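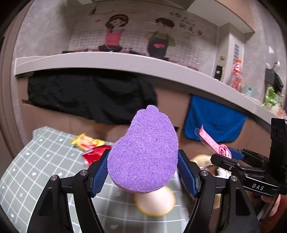

Esponja roxa em forma de beringela, presa entre os dois dedos de uma garra preta.

Visita ao centro de peritagens da Bermúdez: o que acontece ao processo depois da participação

Em novembro fomos conhecer o centro de peritagens da Bermúdez, onde são avaliados danos em veículos e em mercadorias para seguradoras e escritórios de advogados. O nosso escritório trabalha sobretudo com indemnizações por danos corporais e materiais, e recebemos relatórios deste centro com regularidade. Queríamos perceber como são feitos.

Chegámos às 9 da manhã. A visita começou na receção de processos, uma sala no rés do chão onde cada participação recebe um número e uma pasta. Entram cerca de 400 processos por mês. Os de circulação automóvel são a maioria, seguidos dos danos por água em habitações e das reclamações de transporte.

A primeira explicação foi sobre prazos. O perito é nomeado no próprio dia em que a participação fica completa, mas muitas chegam sem a declaração amigável assinada pelas duas partes, ou com o croqui em branco. Nesses casos o centro pede os elementos em falta e o processo fica parado. É um ponto que repetimos aos nossos clientes: preencher o croqui no local, mesmo que mal desenhado, e guardar uma cópia antes de entregar o original.

Passámos depois à oficina de peritagem. Estavam lá três automóveis, um deles um utilitário com a porta do condutor desmontada. O técnico mede a altura da deformação e compara-a com o para-choques do outro veículo. Quando as alturas não batem certo, o relatório regista a divergência sem tirar conclusões sobre a culpa. Essa parte cabe à seguradora, ou ao tribunal se não houver acordo.

Os relatórios são escritos num programa chamado Rolix, que obriga a justificar cada valor com um orçamento ou uma tabela de mão de obra. Para danos abaixo de 500 euros há um modelo simplificado, de duas páginas, feito à distância com fotografias enviadas pelo lesado. Perguntámos se o lesado pode exigir uma peritagem presencial. Pode pedi-la por escrito, e o pedido fica junto ao processo.

O arquivo de provas foi a sala que mais nos interessou. As peças retiradas dos veículos ficam em prateleiras numeradas até ao fecho do processo. Cada saída é assinada - quem leva, quando e para que fim. Vimos um caso da transportadora Sundska com a documentação toda reunida: guia de transporte, reservas feitas no ato da entrega e correspondência com o destinatário. A falta de reservas na guia continua a ser um motivo frequente de recusa.

A última sessão foi na sala de reuniões, com a Bandeo, que presta apoio na mediação de litígios de consumo. Falou-se de custos e do momento certo para propor a mediação. Ficámos com a ideia de que convém fazê-lo logo depois do relatório pericial, antes de as posições ficarem fechadas por carta.

Saímos já depois da hora de almoço. O estacionamento em frente ao edifício é pago e enche cedo - quem for de manhã deve usar o parque das traseiras. As visitas são para grupos pequenos e marcam-se por correio eletrónico, com indicação do escritório e do número de participantes.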